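Limora Community Kitchen
Get involved > Current calls

Mug people wanted: come and help us sort, shelve and choose

Limora is looking for a small group of people who like a cup of tea and have opinions about what it comes in. We are putting together a mug library, a place where local groups can borrow mugs for their meetings and parties instead of buying a sleeve of paper cups every time, and before it opens in April we would dearly love some company and some extra hands.

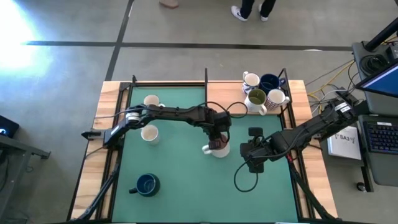
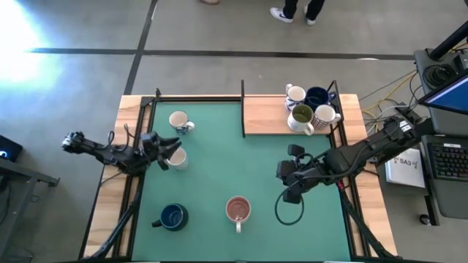
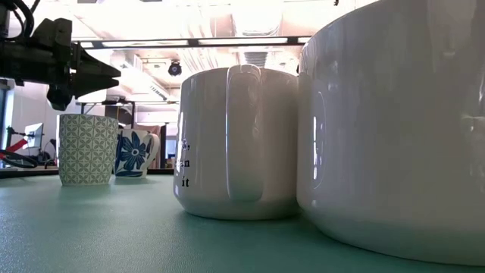

Mugs on the green worktop. The navy one shows up in the first two pictures, and the blue flower is in the third.

What we have

Far more mugs than we ever expected, is the short answer. When we asked for donations we thought we might get a few boxes, and the count in the stockroom now stands at 3444 (Hideaki Okabe did the counting, over a good many evenings, and would like it known that he is not doing it again). There are plain white ones, flowery ones, dark blue ones, a pink one I have my eye on, and patterned ones of every sort. We have shelf space for 4000 and the boxes are still coming in, so you can see why we need help!

What you would be doing

Sessions last about two hours and start at 10 am, or at 6.30 pm if mornings are no good to you. Each session has 4 people at a table. You'll take mugs out of the boxes, look them over for chips and cracks, wash anything dusty, and group them into sets that look happy together. They don't have to match. A set might be all blues, or all whites with different insides, or six that simply feel right in the hand. Then they go up on the shelf with the handles where a borrower can get hold of them, and we write a little card for each set.

Towards the end of every session we stop, put the kettle on and have a proper natter about which mugs we would choose to drink from and why. Wing-sze Shih, who runs the lending side, writes down what people say, and your comments will decide which sets go out first. Please be as fussy as you like. Some of us can't bear a thick rim, and others want a handle that takes three fingers.

Who we'd like to hear from

We have 40 places altogether. You don't need any experience, and you don't need to live nearby if you are happy to travel. You should be 16 or over and reasonably comfortable handling china. The work can be done sitting down, and the heavy boxes will be lifted for you. If you've worked in a café or thrown a few pots yourself, do say so when you write, but it makes no difference to getting a place.

What you get

Lunch or supper, depending on your session, your bus fare back, and one mug of your choosing to take home at the end. Come to one session or come to several.

How to put your name down

Drop a note to Wing-sze at the Limora front desk, or ring and leave a message, telling us your name, whether mornings or evenings suit you better, anything you can't eat, and what your favourite mug at home looks like. She reads every one and will write back with a time. If all the places have gone we'll keep your name for the next round, when we move on to teapots.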